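Home & Garden Forums > Walls and Floors > Wallpaper
Topic: Geometric repeat in a small room, pattern match at the corners?

mirelle_k
Posted Sunday, 7:42 pm

Hello all. I am preparing to paper our small dining room and I have a question about corners. The paper is Lorente from the Tirkano range, ovals and rings on off-white. It is a drop match and the repeat is quite large. The room is not square, one of the side walls goes out a little toward the window.

My question is how much I should care about the match in the corners. In my country we always started behind the door and went around, and the last corner was bad and everyone accepted it. My neighbour here says I must start in the centre of the main wall. Which is right? I have 12 rolls, all one batch number. The room has one door and one window.

pastebucket
Posted Sunday, 8:05 pm

Centre of the main wall. With a big repeat you want it balanced where people look. Then work outward both ways and let the dead corner fall over the door.

Never wrap a full width around an inside corner. Cut it so you turn 20 mm onto the next wall, then hang the offcut over that with a fresh plumb line. You lose a sliver of pattern and you will stop seeing it after a week.

oldlathe
Posted Sunday, 8:31 pm

I don't agree about always the centre. It depends on the furniture. If there is a sideboard and a big mirror on the main wall, who sees the centre? Start where the eye goes when you come in the door.

The rest of what pastebucket says about the 20 mm I agree with.

mirelle_k
Posted Sunday, 9:10 pm

Thank you both. There will be no mirror, only the table, so I think the centre is good for me.

I was also worried that the pattern is too busy for three walls. My husband wants it only on the back wall and plain paint on the sides. I prefer all three, because with only one wall the room looks to me like a shop display. I have looked at beige ovals with the thin grey rings for so many evenings that I don't trust my own eyes any more. 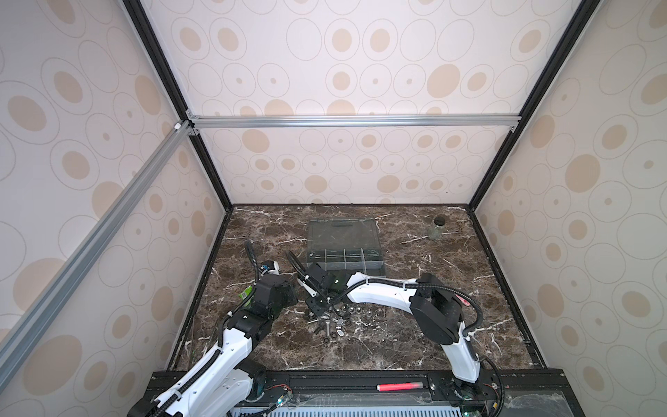 Also the colour of the table is a question. Ours is dark brown and quite heavy, and the paper is very light. I like a dark table with a light wall, but my sister-in-law says it makes the table look like it is waiting for a funeral. She has everything in white, so I don't listen to her too much. The chairs are not yet chosen.

One more thing, the instructions say "paste the wall" but the man in the shop told me to paste the paper. Whom do I believe?

pastebucket
Posted Sunday, 9:26 pm

The instructions. If it is non-woven backing and you paste the paper, it goes soft at the edges and you get seams that lift. Paste the wall, hang it dry off the roll, brush it down.

Three walls is fine with beige and grey. It would be different with navy.

halfgable
Posted Sunday, 9:48 pm

I am with the husband, sorry. I did three walls of a ring pattern in the hallway of our last house and by September I was painting over two of them. Every place where the rings did not meet, I saw it each time I carried the laundry past. One wall has no corners to match. Problem solved.

Light wall and dark table is lovely, though. Keep the table.

oldlathe
Posted Sunday, 10:02 pm

halfgable, was your paper a straight match? Those are easier in the corners, so I wonder if the walls were out of plumb. A hallway in an old house can be 18 mm out from floor to ceiling and then no pattern will save you.

halfgable
Posted Sunday, 10:15 pm

Straight match, yes. It was Wirno, the cheaper one. The walls were terrible, I will give you that. I still say it was the pattern.

pastebucket
Posted Sunday, 10:21 pm

It was the walls.

mirelle_k
Posted Sunday, 10:40 pm

I went now with the level and measured. The left corner is good. The right corner is out by 18 mm at the top, so exactly the number of oldlathe, which made me laugh. Is it possible to correct this with filler, or should I hide it in the overlap?

oldlathe
Posted Sunday, 10:52 pm

Don't try to fill that much over the full height, you will be sanding until winter. Turn a bit more around the corner than you need, then drop your new plumb line on the next wall and cut the overlap to suit. Ovals are kind to you here. Stripes are not.

Do you have lining paper under it? If the old paint is shiny, give it a light sand and a coat of sealer first.

mirelle_k
Posted Sunday, 11:04 pm

The old paint is shiny, yes. I have a tin of Flenum sealer from the bathroom, more than half full. The label says for walls and ceilings, so I suppose it is suitable. Lining paper I did not plan. Is it necessary also with the thick non-woven type?

pastebucket
Posted Sunday, 11:13 pm

Not if the plaster is smooth. Run your hand over it with a torch held flat to the wall. If you see ridges, line it. And let the sealer dry overnight, whatever the tin says.

halfgable
Posted Sunday, 11:20 pm

Last word from me: hang the back wall first, live with it for a few days, then decide about the sides. The rolls will keep.

mirelle_k
Posted Sunday, 11:31 pm

This my husband likes very much. I will do the back wall first and write again. I still think it will be three walls.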